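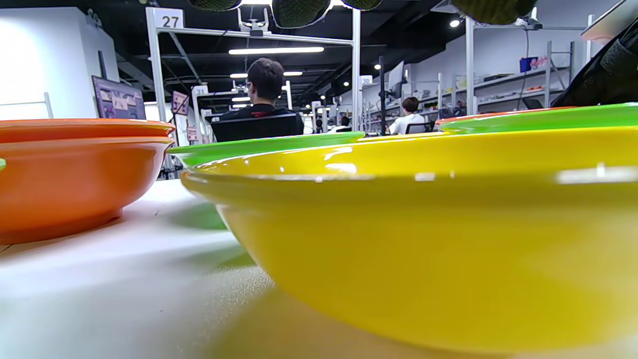
Zwischenbericht an die Bashir-Stiftung
Vorhaben: Zweisprachige Nacherzählungen für das erste Lesealter
Berichtszeitraum: Februar bis Juni
Verfasst von: Thảo Thái, Verlag Parkell

Stand der Titel

Von den vier bewilligten Bänden sind zwei im Druck. Der erste Band, eine gekürzte Fassung des Schimmelreiters mit Klappen auf jeder zweiten Doppelseite, wurde im April an die Druckerei Somasel übergeben. Der zweite, eine Auswahl aus Tausendundeiner Nacht, folgte im Mai. Beide haben 26 Seiten und ein Glossar im hinteren Vorsatz.

Band drei (Das kalte Herz) liegt im Text vor. Die Illustrationen von Femi Aliyu sind bis zur Szene im Wirtshaus fertig, die restlichen Doppelseiten sind als Bleistiftskizzen freigegeben. Die Reinzeichnung der Glasmännlein-Seiten mussten wir einmal zurückgeben, weil der türkische Text länger ausfällt als der deutsche und in den vorgesehenen Kästen keinen Platz hatte. Wir haben daraufhin das Raster für alle weiteren Bände angepasst. Bei Band vier ist die Textfassung noch offen. Die Übersetzerin hat das Exposé erhalten, ein Vertrag ist noch nicht unterschrieben.

Erprobung

Die Probehefte zu Band eins gingen an Kindergärten, Grundschulen und die Stadtbücherei Gelel. Von 474 ausgegebenen Heften kamen zu fast 100 Rückmeldebögen zurück. Die Erzieherinnen lobten die Schriftgröße und die ruhigen Hintergründe. Kritisiert wurden die Klappen: Das Papier riss an der Falz, besonders bei den kleinen Klappen am Deich. Somasel hat einen stärkeren Karton angeboten, den wir für die Auflage übernommen haben. In mehreren Bögen wurde nach einer Hörfassung gefragt. Dafür ist im Antrag kein Geld vorgesehen, wir stellen die Frage bis zum Schlussgespräch zurück.

Mittelverwendung

Die Ausgaben für Übersetzung und Lektorat liegen im Plan. Der Posten Druck wird durch den Karton um 30 Cent je Exemplar überschritten. Wir bitten darum, den Mehrbetrag aus dem Posten Reisekosten decken zu dürfen, der durch die abgesagte Messeteilnahme weitgehend unverbraucht ist. Eine Aufstellung nach Bänden liegt als Anlage 2 bei.

Abweichungen vom Zeitplan

Band drei erscheint voraussichtlich sechs Wochen später als beantragt. Die Auslieferung der ersten beiden Bände an den Buchhandel ist davon nicht betroffen.

Nächste Schritte

Abschluss der Reinzeichnungen zu Band drei
Vertrag mit der Übersetzerin für Band vier
Lesungen in der Stadtbücherei Gelel, jeweils um 15 Uhr, deutsch und türkisch
Versand der Belegexemplare an die Stiftung, sobald die Auflage geliefert ist

Rückfragen zur Anlage 2 bitte direkt an Thảo Thái.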